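空车

我在 Skestero 公交公司做调度的第三年，85 路多出来一趟车。

说“多出来”也不太准确，车并没有多，司机也没有多，多出来的是站牌上的一行字。那年一月公司换了新的排班系统，叫 Dakadeck，总部的人来讲了一上午课，投影仪打在会议室那面墙上，墙上原来挂日历的钉子没拔，所以每一页表格右边都有个小黑点。我记得特别清楚，因为讲课的人指着那个黑点说“请大家注意这里”，我们就都去看那颗钉子。

换系统那天夜里是我当班。半夜把老时刻表导进去，转圈，转圈，再转圈，我去泡了一碗面回来它还在转。等它终于跳出一个绿勾，我看都没细看就点了“发布”。我承认，我是应该细看的。可是你半夜盯着一个圈转那么久，出来一个绿勾，你也会点的呀。

结果第二天一早，Wollano 那头沿线所有的站牌上，85 路的头班车从六点变成了五点零八分。

那趟五点零八的车，在我们这行叫“空驶”。车停在总站的车场，头班从山上的 Wollano 终点发，所以司机得先摸黑把一辆空车从车场开上去。这段路不载客，不停站，车头的电子牌打着“回场”两个字（我一直觉得这两个字打错了，明明是出场，可是系统里只有这个选项，大家也就用了很多年）。老系统里，空驶是不对外显示的。新系统里有一个小方框，打了勾才不显示。我没打勾。我根本不知道有那个方框！

开这趟车的司机叫咸大翰，名牌上写的是 Dae-han Ham，车队里的人都喊他老咸。老咸话不多，开车稳，冬天戴一顶耳朵能放下来的帽子，放下来以后你跟他讲什么他都点头，后来我才明白他一句也没听见。

第一天早上五点二十几分，对讲机响了。

“调度，面包店那一站有个人冲我招手。”

我说那你按喇叭了没有。

他说：“我按喇叭干什么，人家又没挡路。我停下来了。”

我说你停下来干什么，你是空驶。

“人家招手嘛。”他说，“人已经上来了，坐下了，现在怎么办？”

我看了一眼屏幕，那一栏红红的，写着“非计划停靠”。外面天还是黑的，车场的灯照着一地的霜。我说，那你就把人拉上去吧，总不能叫人家下来。

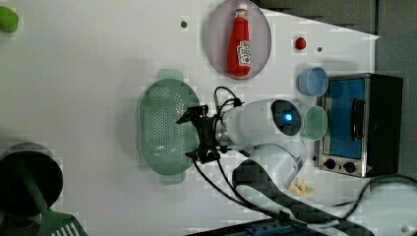
我当时以为这事就那么一回，早上交班之前把那个方框勾上，重新发布一遍，就没人知道了。我跟你说，我连道歉的话都想好了，要是有人投诉，就说是系统切换期间的临时显示错误，给您带来不便，诸如此类，这套话我们有现成的模板，填个线路号就能发出去。

可是我交班的时候没勾。

倒不是忘了。是老咸六点多从山上又打来一次对讲，说那个人下车的时候跟他讲了句谢谢，说等这趟车等了好多年了。

你说说，这叫我怎么勾。

等了好多年的人

那个人叫安塞尔·克伦肖，Ansel Crenshaw，在 Wollano 山上的疗养院厨房里做早饭。这些都是后来一点一点知道的，老咸每天对讲机里报一句，像挤牙膏一样。第一个星期我只知道他个子高，上车要低头，刷卡总是刷两遍，第一遍声音轻了他不放心。

他住在山脚下，Yoo 面包店楼上。疗养院的早饭七点开，粥要从五点半开始熬，可是头班车六点才从山上往下开，等它下来再掉头上去，粥都凉了两回了。所以这么些年他一直走上去。那条路我白天走过一次，去春游，走到一半我就坐在路边不肯动了，是被同事拖上去的。他每天摸黑走，下雨也走，结冰也走，结冰的时候在鞋外面套一双旧袜子。

套袜子这个细节是老咸讲的，讲的时候他挺佩服，说这个办法他也要试试。

我问老咸，那他以前看见过这个人没有？你开这趟空车都开了多少年了。

对讲机里静了一会儿。我听见雨刷来回刮的声音。

“看见过。”他说，“天天超过去。”

他后来好几天都没再提这句话，我也没提。可是你想想那个画面啊，一辆大公交车，里面灯全亮着，座位全空着，从一个走山路的人身边开过去，开到他要去的地方，停下来等他走到。当然也不是故意等他，是等六点发车。克伦肖走到的时候，老咸一般正好在路边喝茶。两个人有时候还互相点点头。

我跟我妈讲这件事，我妈说：你们公司的人是不是脑子有毛病。我说规定就是这样，空驶不载客，没有保险。我妈说，那保险就加一个嘛。我妈这个人看问题一向是这样，她觉得世界上的事都是“加一个嘛”。

五点零八的乘客们

站牌这个东西很神奇，它不说话，可是所有人都信它。没有人去做过宣传，公司网站上都没更新，就站牌上多了那么一行，到第二个星期，车上就不止克伦肖一个人了。

有一个上夜班的护士，不上山，反而是从车场那边坐三站回家，她以前是下了班在急诊室的塑料椅子上坐到天亮。有一个男孩带着画板，说要去山顶画日出，老咸说他画了几天没见画出什么来，每天在后排睡得口水都出来了。有一对老夫妻，天不亮坐上去，六点再坐下来，问他们去哪儿，他们说不去哪儿，睡不着，车里暖和。

还有 Yoo 面包店的老板娘。她倒不坐车，她是把一筐刚出炉的面包递上来，让老咸带到山上的疗养院去。本来疗养院的面包是她女婿七点多开小货车送，那辆货车冬天老打不着火。老咸问我，带面包算不算载客？我翻了一下规定，规定里写了自行车、婴儿车、导盲犬，还写了“活禽须装笼”，就是没写面包。我说不算吧，面包不用买票。

从那以后，老咸每天能拿到一个红豆的。有时候他给我留半个，用餐巾纸包着，放在调度室的窗台上。我下班的时候面包已经硬了，可是放在暖气片上烤一烤，特别香！我现在说起来都想吃。

那段时间我夜班上得特别有劲。以前夜里最难熬的就是四点到六点，眼皮往下掉，屏幕上什么都没有，就那么几个绿点一动不动地趴在车场里。现在不一样了，我四点半就开始精神，先看天气，再看山路上那个摄像头有没有结冰，然后给老咸把水烧上。五点零八，绿点一动，我就把对讲机的音量拧大一格。

山路上的摄像头装在疗养院下面那个急弯上，本来是看落石的，年头久了，镜头又老起雾。碰上大雾的早上，屏幕里就跟拿面粉糊住了一样，我只能盯着等，看有没有两团黄光从里头透出来。有一回我等了很久没等到，急得站起来了，拿起对讲机喊老咸，他说，早过去了，我都在喝茶了。
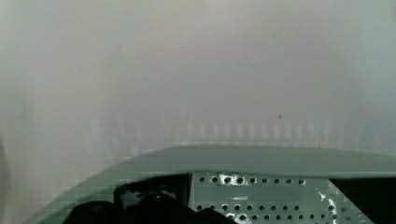
灰蒙蒙的一片，看久了眼睛发酸。

那天早上吓得我够呛。我坐下来才想到一个之前一直绕着走的问题：要是真出了事呢？要是真滑下去了呢？车上坐着护士、画日出的、睡不着的老两口，还有克伦肖，按规定，这些人统统不在车上。这趟车是空的。我的系统里写的是空的，保险公司那里也是空的，一辆空车里面坐满了人。

我把这个话跟老咸讲了。他那天帽子的耳朵是翻上去的，所以听见了。

他说：“那你把那个勾打上？”

我说：“打上了他们怎么办？”

他说：“走呗。像以前一样。”

他说得很平，一点赌气的意思都没有，可是我听了特别难受。我把光标移到那个小方框上，移过去，又移开，移过去，又移开。后来我给自己找了个理由，说等天暖和了再打，天暖和了走路就不滑了。

天暖和了以后

天暖和了我也没打。

二月过去，三月过去，山上的雪化了，男孩终于画出来一张，送给老咸，老咸贴在驾驶座后面的挡板上。我去看过，画得嘛，太阳是一个橙色的圆，山是一道绿，车是一个方块，方块里面点了好多黄点。老咸说黄点是人。我说黄点是灯吧。我们为这个争了半天，最后去问那个男孩，男孩说他也不记得了。

四月里，总部来了一封邮件。

邮件不是发给我的，是抄送给我的，抄送这件事比直接发给你要可怕得多，干过办公室的人都懂。标题叫“关于 85 路异常刷卡数据的核实”。里面附了一张表，说在一个月里，系统在非运营班次上记录到了 216 次刷卡，请有关场站说明情况。

216 次！我第一个反应居然是高兴，你信不信，我心想哇，有这么多。第二个反应才是完了。

而且这还不算克伦肖每天多刷的那一遍，那一遍系统会自动当成重复的去掉。老两口是免费卡，也不在里头。面包当然也不在里头。

我把邮件看了好几遍，打印出来，折起来放进口袋，又拿出来展开再看一遍。等到老咸收车回来，我在车场门口截住他，把那张纸给他看。他看东西慢，手指头一行一行往下点，点到 216 的时候停住了。

“这么多啊。”他说。

你看，他跟我一样。

我们两个站在洗车机旁边，水哗啦哗啦的，说话得靠喊。他喊，要不说是刷卡机坏了？我喊，刷卡机坏一个月啊？他喊，那说是我的错，人招手，我停的。我喊，车是你停的，可站牌是我发的！刚好这时候洗车机停了，我那句“站牌是我发的”喊得整个车场都听见了，修理间那边有人探出头来看。

所以也不用再想怎么编了。

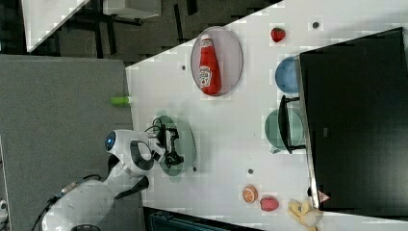
回信我写了一个通宵。现成的模板我打开看了一眼就关掉了，线路号那个空格一闪一闪的，我填不下去。

我是从那颗钉子开始写的，后来觉得不合适，删了。又从半夜那碗面开始写，也删了。最后我就老老实实地写：一月系统切换时，本人漏勾了一个选项，致使 85 路一趟空驶班次对外显示；发现以后，本人没有更正。写到“没有更正”四个字，我停下来去倒了杯水。然后我往下写为什么。我写了护士，写了塑料椅子，写了粥要从五点半开始熬。写到克伦肖走了那么多年山路，而我们的空车每天从他旁边开过去，我就写得有点收不住，越写越长，连旧袜子都写进去了。

写完天都亮了，我怕自己反悔，没检查错别字就发了。后来发现把“疗养院”打成了“疗养鸭”，有两处。

回音

总部两个星期没有回音。

这两个星期可真是难过。我每天去上班都觉得是最后一天，把抽屉里的零食全吃光了，省得到时候还得往家搬。老咸倒是照开，照停，照吃红豆面包。我问他你不怕啊？他说怕什么，我驾照又不是他们发的。

车上的人不知道怎么也听说了。我没讲，老咸赌咒发誓他也没讲，我怀疑是修理间那几位。反正有一天早上，老咸从山上下来，递给我一个信封，里面是一沓纸，有信纸，有餐巾纸，有药房的便签，还有一张是撕下来的画纸。都是乘客写的。

护士写得最短，就一句：我现在每天能多睡一个多钟头。老两口合写了一张，一人一行，字一个大一个小，说车里很暖和，司机开得很稳，就是后门有点响，希望上点油。面包店老板娘写在纸袋上，写了些什么我已经看不太清了，油把字都洇开了。

克伦肖那一张写得工工整整，看得出来是打过草稿的。他说他在这条路上走了很久，腿脚还可以，如果公司有困难，他可以接着走，请不要为难司机和“那位在对讲机里说话的女士”。

我这才知道他听得见我。对讲机的声音是外放的嘛，我每天早上在里面问老咸路滑不滑，叫他慢点，说水烧好了，有时候还打哈欠，有时候还哼歌！整车的人都听着呢！我哼歌跑调的，我妈说我从小就跑。

我捂着脸在调度室里坐了好一会儿。

那沓纸我全扫描了，补发给了总部。附件太大，第一次没发出去，退回来了，我又分了几封。

上面来的人

五月初，总部来了个人，说要“实地了解一下情况”。她五点不到就到了车场，拎着一个电脑包，穿的鞋很薄，一看就没在我们这儿过过早上。我给她倒了杯热水，她捧着不喝，光暖手。

她问我，五点零八那趟，一般有多少人？

我说你上去坐一趟就知道了。

她真上去了。我在屏幕前面坐着，绿点一动，我照例把音量拧大，刚要开口，想起来全车都听得见，又把嘴闭上了。

过了一会儿对讲机自己响了，是老咸：“调度，你怎么不说话？”

我说：“说什么？”

他说：“车上有人问，今天怎么不问路滑不滑。”

我说五月了，路滑什么滑！对讲机那头哗地一下笑开了，听着有好多人，我的脸烫得可以烤面包。

后来老咸告诉我，那位总部的人坐在克伦肖前面一排，一开始还拿着笔在本子上记，过了面包店就不记了，因为老板娘把筐递上来，没地方搁，就搁在她腿上了。她抱着那一筐热面包坐到了山顶。下车的时候她问克伦肖，您以前走上来要多久？克伦肖想了想，说，看天气。

她在山上待到六点，又坐头班车下来，回到调度室，把没喝的那杯水喝了。她跟我说，结论她做不了主，她得回去写报告。她又说，不过按程序，那个方框你现在得先勾上。

我说，今天吗？

她说今天。

我就当着她的面勾上了。点下去的时候没有声音，我还以为会有个什么提示呢，“是否确认”之类的，什么都没有，就一个勾。全沿线的站牌上，那一行就没了。

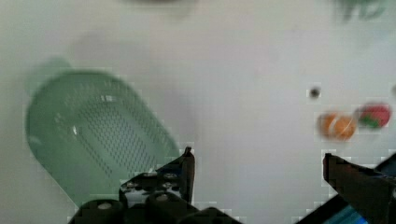
勾上以后的八天

那八天是我上班以来最长的八天。

老咸不能停了。车头打着“回场”，里面灯开着，座位空着。他第一天收车回来，车钥匙往桌上一放，坐下来不说话。我也不敢问。坐了半天他说，护士没出来，大概是晓得了。老两口也没出来。面包店的灯亮着，老板娘站在门口，看见他，把手抬起来，抬到一半放下去了。

“那克伦肖呢？”我问。

“在走。”他说，“过了桥看见的，他往边上让了让，让我先过。”

他说克伦肖还冲他点头。跟从前一模一样地点头。老咸说，就是这个点头他受不了。

第二天他把车里的灯关了才上山，他说亮着太难看了。我跟他说关灯行车也是违规的，车厢照明有规定，他说那你写报告吧，你不是挺会写的吗。我俩就吵了一架。说是吵架，其实就是他把帽子耳朵放下来了，五月份，二十几度的天，他把耳朵放下来，我说什么他都点头。

到第四天我实在憋不住，早上自己骑车去了。我交完班没回家，先睡了一会儿，半夜爬起来，那天轮休，我骑着我妈买菜的自行车，五点一刻到面包店门口。克伦肖正在锁楼下的门。他真高啊，比我想的还高。他看看我，看看自行车后座上那个菜筐，我一张嘴说“早上好”，他就笑了。

他说：“是对讲机里那位。”

我们一起走上去的。我推着车，推到那个急弯就推不动了，他帮我推。路上他跟我讲粥，讲了一路的粥，白粥要先用冷水泡米，小米不能泡，南瓜要等最后才下，疗养院有位老太太只喝上面那层米汤，每天要单独给她撇一碗。我本来准备了一肚子道歉的话，一句也没插进去。

后面有灯光照过来，我们往边上让。是老咸的车。他看见我了，我看见他看见我了，车慢下来，慢得几乎跟我们走路一样快，可是没有停。不能停。他就那么慢慢地、跟着我们开，车灯替我们照着前面的路，一直照到疗养院门口。

那天他到终点晚了，六点的头班差一点没按时发出去。我在报表上给他填的是“路面有行人，减速慢行”，这可一个字都没有瞎写。

111 路

第八天下午，我正睡着，手机响了。总部那位女士打来的，声音很公事公办，我躺在床上听，越听坐得越直。

她说，85 路的空驶不能载客，这一条不能改，保险合同写死了的。

我说哦。

她说，但是可以新开一条线。同一个司机，同一辆车，五点零八分从车场发，沿途都停，到 Wollano 终点，只跑这一趟，到了以后车头牌子一换，再跑 85 路的头班。单独编号，单独上保险。她说这个号她替我们选好了，111，本来是留给机场专线的，机场专线没批下来，号空着也是空着。

我说那不就是……

她说：“对，就是原来那趟车。”停了一下又说，“你不要在电话里哭，我还在办公室呢。”

我没有哭，我是感冒，真的是感冒，推车推出一身汗吹的。

我给我妈打电话，说批了，加了一条线。我妈说，我早就说加一个嘛，你们弄了小半年。

处分我也挨了，扣了一个季度的奖金，通报里写的是“数据发布审核不严”，我觉得一点都不冤。老咸也扣了一点，他不服，他说他停车的时候打了转向灯的。

111 路开通那天，我特意跟人换了班，没坐在调度室，坐在车上。车头打的终于不是“回场”了，新牌子，字特别亮。护士上来了，老两口上来了，男孩背着画板上来，坐到最后一排，还没过桥就睡着了。后门还是响，没人上油，我回去给修理间又填了一张单子。

到面包店那一站，克伦肖站在站牌底下，穿着一件很旧但是熨过的外套。他低着头上车，刷了一遍卡，嘀一声，很轻。他站在那里等了等，又刷了一遍。

老板娘在后面喊，让一让，让一让，烫！

筐递上来，又没地方放，这回放在了我腿上。对讲机沙沙响了一下，替我班的是个新来的小伙子，声音紧巴巴的，一听就是照着纸念：“111 路，111 路，调度呼叫，请报告路面情况。”

老咸拿起对讲机，看了我一眼。

“不滑。”他说，“水烧上没有？”

小伙子说什么水？

我在后面喊，窗台上那个壶！喊完一车人都回头看我，那对老夫妻里的老太太跟旁边人说，就是她，唱歌的那个。

然后车就往山上开了。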